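Naludero notebook, December, just gone 3

Second go at the walnut ink. Soaked the husks overnight in 200 ml of rainwater, then simmered them for 40 minutes with the lid off. Lovely smell, like a damp shed!

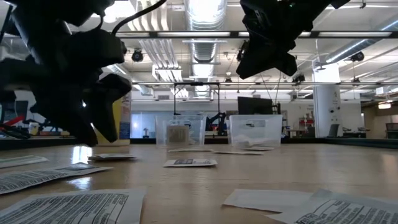

Vitória reckons I'm still boiling it too hard, and that the Tamness batch came out darker on a bare simmer with a pinch more gum arabic. Fair enough (she did warn me last time). I've strained this lot through muslin and split it between 2 jars, one with a clove in against mould, one without. Tried a few lines on the Fusgate paper and it feathers badly, but on the smooth stuff it's a gorgeous warm brown.

Horácio, please don't wash the dip pens, I want to see how the nibs look tomorrow. Need more husks.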